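Gripper trial, bench 2: inspection checklist with comments
Cell: Ladport arm, white table
Units under comparison: Prurnero parallel gripper (black housing) and Srisuk adaptive gripper
Completed by: Xuelian Fu
Revision: March, replaces the February sheet

Marks used: OK, FAIL, OPEN (needs another look), N/A. Comments are mine unless initialed otherwise. If you disagree with one, write under it and leave mine in place.

1. Before power

1.1 E-stop pressed and released, arm drops out of run both times. OK
1.2 E-stop reachable from the keyboard side without leaning over the table. OK
Comment: Only since we moved the monitor. Please don't move it back.
1.3 Air line shut off and bled. N/A
Comment: Both grippers are electric. I keep this line on the sheet in case the suction unit comes back.
1.4 Cable slack checked with the wrist at full rotation, both directions. OPEN
Comment: Fine clockwise. Counterclockwise the Srisuk cable goes tight a little before the soft limit. The vendor drawing says it can't. I have the cable in my hand and it does.
1.5 Payload value in the controller matches the gripper fitted. FAIL, then OK
Comment: Still had the Srisuk weight loaded after the swap to the Prurnero. Corrected before the first move. This is the second time, and a sticker on the controller has not helped.

2. Mounting

2.1 Flange screws torqued and paint-marked. OK
2.2 Side brackets tight, no play by hand. OK
Comment: No play today. I would like to see them again after a full week of cycling before I believe it.
2.3 Wrist camera fixed and lens clean. OK
2.4 Camera cable clear of the finger travel. OK

3. Motion, no load

3.1 Open and close at 10 percent speed, 11 times, no hesitation. OK
3.2 Same at full speed. OPEN
Comment: Prurnero clean. Srisuk paused once on closing and then carried on with no fault logged. I don't like a pause that leaves no trace. The rep called it "settling," and I asked what was settling and got a brochure.
3.3 Power removed while closed. Gripper holds. OK
3.4 Power restored. Gripper stays where it is until commanded. OK for Prurnero, FAIL for Srisuk
Comment: The Srisuk opened by itself on restart. If somebody's hand is under a part at that moment, they get the part. There is supposed to be a setting for this. Until I've seen it survive a restart, the Srisuk is not run with anything heavier than foam.

4. Grip with part

4.1 Part held upright, clear of the table, arm stationary. OK
4.2 Part stays put during a slow wrist turn. OK
4.3 Part stays put during a stop from full speed. OPEN
Comment: The Prurnero kept hold each time, though I could see a small shift at the fingers afterward on two of the runs. The data sheet promises "zero slip." I would accept "low slip" and think better of them for it.
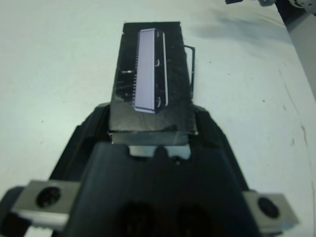 4.4 Force setting written down before each run. FAIL
Comment: Missing for the whole first batch. Those runs are now marked as unusable for the comparison, and I'm not interested in reconstructing the setting from memory. We log 61 runs per gripper with the number written beside each one, or we don't have a comparison.
4.5 Finger pads inspected after each batch. OK
Comment: Light wear on the Srisuk pads already. The Prurnero pads look new, but they've done fewer hard stops, so don't read anything into it.
4.6 Part dropped on purpose. Arm stops and reports. OK for Prurnero, OPEN for Srisuk
Comment: The Srisuk reported "object held" with nothing between the fingers, once. I could not repeat it. I am leaving it open.

5. Controller and logging

5.1 Time stamps agree between the arm and the wrist camera. OK
5.2 Log file closes properly on an e-stop. FAIL
Comment: Grikbridge logger loses the last stretch of data when the stop is hit. That stretch is the one we'd want. Ticket filed.
5.3 Cycle counter read and written here. Prurnero 1,979. Srisuk counter reset itself at the swap, so no figure.
Comment: Both vendors quote a first service at 4,000 cycles. With one counter wiping itself, I'd like to know how we would tell.

6. Work area

6.1 Floor clear inside the taped line. OK
6.2 Table wiped down between batches. OPEN
Comment: See the cleaning note on the wall. Wiping means wiping, to the edges.
6.3 Glasses worn by everyone inside the line. OK

Overall

Prurnero may continue at full speed with someone at the e-stop. Srisuk restricted to light parts and half speed until 3.4 is closed. Neither one is cleared to run unattended, whatever the demo video shows.

I've been asked for a recommendation by the end of the month. My answer for now is that we have one usable batch from one gripper, and the other batch has no force numbers. Repeat section 4 in full, both units, same part and same payload check, and ask me again.

Items carried over to the next sheet: 1.4, 3.2, 3.4, 4.3, 4.4, 4.6, 5.2, 6.2

X. Fu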